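Sorting household goods for a donation drive: tips from the Nisbet Fund

The Nisbet Fund makes small grants to families moving into a first or a new home, and twice a year it also takes in household goods to go with the money. Last March's collection brought in 542 bags and boxes. A good many of them had to be opened, re-sorted and in some cases thrown away, and the cost of the skip came out of the same pot as the grants. The notes below were put together by Dace Hunt, who runs the sorting room at Zolwood, and they apply just as well to giving to a charity shop, a hostel or a neighbour.

Before you start

Ring or email first. Every charity has a list of what it can take this month, and the list changes. Most places cannot accept electric blankets, car seats, cycle helmets or anything that runs on gas. Some take no furniture at all. Upholstered furniture nearly always needs its fire label still sewn on, so look under the cushions and along the base before you arrange a van.

Work in one room at a time and finish it. Have three boxes to hand: give, mend, and recycle. The mend box is the one that causes trouble. Put a limit on it — if the button has not been sewn on in two weeks, move the item to recycling or pass it on with a note saying what it needs, if the charity accepts things in that state.

Kitchen things

Wash everything, even if it has been in a cupboard since you last washed it. Stored pans collect a film of grease and dust, and a pan that feels sticky will be put to one side.

To get old label glue off glass and tins, rub in a little cooking oil, leave it for 15 minutes and wipe it away with a dry cloth before washing with soap. White vinegar does for limescale in kettles. Fill to cover the marks, leave it overnight, tip it out and boil twice with clean water.

Tie cutlery in bundles with string, knives separately and with the blades wrapped in card. Write KNIVES on the card. Our sorters have had cuts from loose knives at the bottom of carrier bags.

Wrap plates one by one in newspaper and stand them on edge in the box. They break far less that way than in a flat stack. Cups go on top, rims down. Do not give chipped crockery. A family setting up a kitchen can use four matching bowls far more than a dozen odd ones with cracks in them.

Non-stick pans are fine if the coating is whole. If it is flaking, take them to the metal bank.

Check food tins for dents along the seams, and leave out anything with less than two months left on it. Spices and open packets cannot be passed on.

Bedding and towels

Bedding is what we are asked for most, and it is where most goes to waste. Wash it at the temperature on the label and dry it fully. Cotton that is put away even slightly damp will smell by the time it reaches anyone, and it will make everything else in the bag smell too. Airing it for a day after it feels dry is worth the wait.

Keep sets together. Fold the sheet and duvet cover flat and put them inside one of the matching pillowcases, then pin a scrap of paper to the outside saying single, double or king. Unlabelled sheets have to be opened and measured by hand, and on a busy afternoon they go to the back of the queue.

Pillows and duvets are harder to place. Many charities will only take them new and in the packet. Animal shelters often want the old ones, and old towels as well, but ask about feather fillings, as some shelters refuse them.

Blankets and quilts can go in vacuum bags for the journey, but should not be left in them for months. The filling packs down and does not always come back.

Clothes

Lay it all out on a bed or a clean floor before you bag it, and check each piece under a good light. Look at cuffs, underarms, collars and hems. Empty every pocket. In one season at Zolwood we found house keys, a hearing aid and an uncashed cheque from the Sastine Trust that its owner had spent weeks looking for.
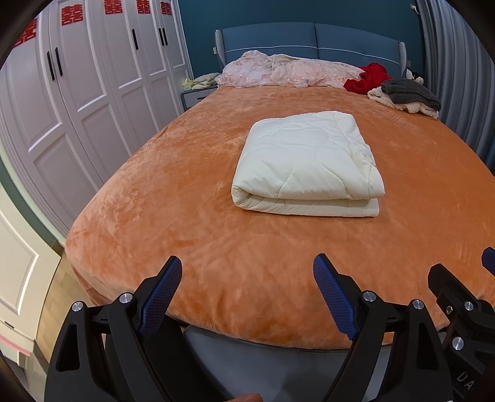
Knitwear should be folded, never hung, and looked over for moth. Hold each jumper up to the window and small holes will show at once. If you find any, seal that piece in a bag by itself and put it in the freezer for 72 hours, then shake it outside and wash it. Check whatever was next to it on the shelf.

Bobbling comes off with a fabric comb or a clean disposable razor, used lightly with the wool pulled flat. Do a small patch first.

Do up zips and buttons before folding. Tie shoes together by the laces or put an elastic band round the pair. Single shoes turn up in every collection, and the other one hardly ever follows.

Winter coats are best given in early autumn. We have no room to hold them over the summer, and neither do most shops.

Packing and delivery

Use small boxes for heavy things and big bags for light ones. Each bag should be something one person can lift on to a table without help. We ask for no more than 2 boxes of books per household for that reason, as well as for the shelf space.

Write the contents on the side of the box, not the lid, so it can be read when others are stacked on it. A few words will do: pans, double bedding, boys' clothes age six. Leave black sacks for rubbish if you can. Clear or coloured ones are less likely to be put out with the bins by mistake.

Do not leave bags outside a closed shop. They get rained on or pulled open overnight, and the shop then has to pay to have them taken away. The Zolwood door is open from nine in the morning until half past three, and there is a bell at the side for anyone who needs help from the car.

Gift Aid can be claimed when donated goods are sold if you are a UK taxpayer and have filled in the form at the shop. Keep your donor number on your phone and write it on each bag.

If you have something large or unusual, such as a loom, a piano or a full set of catering pans, send a picture and the measurements first. The Zomlow community kitchen was fitted out almost entirely from one such email, and it saved three trips in the van.

Lists of what is wanted are pinned up by the side door and changed at the start of each month. Cot sheets, tin openers and washing-up bowls are nearly always on them.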